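Chapter 6
Comparing Grippers on a Shared Task

Learning goals
After studying this chapter, you should be able to set up a fair trial of two or more grippers, choose test objects that bring out their differences, and record results so that another laboratory can repeat the work.

6.1 Why a shared task is needed

Makers of grippers publish figures for closing force, stroke and weight. These figures are useful when a buyer draws up a first list, but they say little about how a gripper will behave on a given table with a given set of objects. Two grippers with the same stroke may differ a great deal in how their fingers bend, how they meet a curved wall, and how much room they need on either side of the object. A shared task puts such differences where they can be measured.

The trials in this chapter follow the Brallisitz procedure, in which every gripper is tested with the same objects, the same arm motions and the same camera positions. The full program consists of 557 trials. A trial begins with the jaws open and ends when the object has been released or 45 seconds have passed, whichever comes first. A dropped object counts as a failure, even if the arm picks it up again within the time allowed.

The objects are ordinary ones. Plastic cups have a thin rim and a tapered body; a small aluminum can has a hard, smooth wall and a raised tab on its lid. A gripper that does well with one may do poorly with the other.
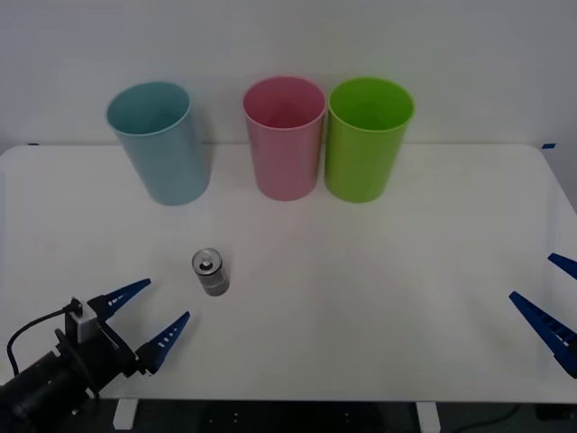 Why should all the grippers in a comparison be mounted on the same model of arm?
Differences between arms, such as play in the joints or delay in the controller, would otherwise be mixed with differences between grippers, and the results could not be assigned to either one.

6.2 Finger shape and clearance

The first property to examine is clearance. Before a parallel-jaw gripper can close on an object, both fingers must pass on either side of it, or one finger must enter its opening. The first approach is called an outside grasp and the second a rim grasp. When objects stand close together, the outside grasp may be blocked by a neighbor, and the rim grasp becomes the better choice - provided that the finger tip is narrow enough.

The Tundeck laboratory runs each clearance test twice, once with the target object standing apart and once with a neighbor almost touching it. The difference between the two success rates is reported as the crowding loss. Students should note that a low crowding loss does not by itself mean a good gripper; a gripper that fails often in both settings will also show a low value.

A camera at the wrist is of particular value in this test. It shows the finger tips and the rims of the cups at close range, where a fixed camera may have its view blocked by the arm. Ribbed fingers, with rows of small recesses along the inner face, should be checked in this view for any contact with a neighboring rim. 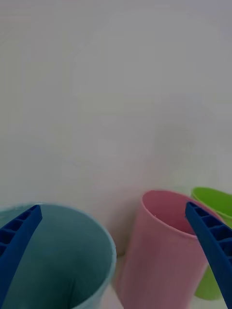 6.3 Preparing the trial record

Each trial is entered on a separate line of the record. The entry gives the gripper, the object, the type of grasp, the result and the time taken. Where a trial fails, the operator also enters the stage at which it failed: approach, closing, lifting or release.

Finger wear must be recorded as well. Under the Dudás schedule, the fingers are inspected after every 900 closings and replaced after 4,000. A comparison between a new set of fingers and a worn set is not valid, and the record should allow a reader to rule it out. The Grotness form, used in the exercises at the end of this chapter, provides a column for this purpose.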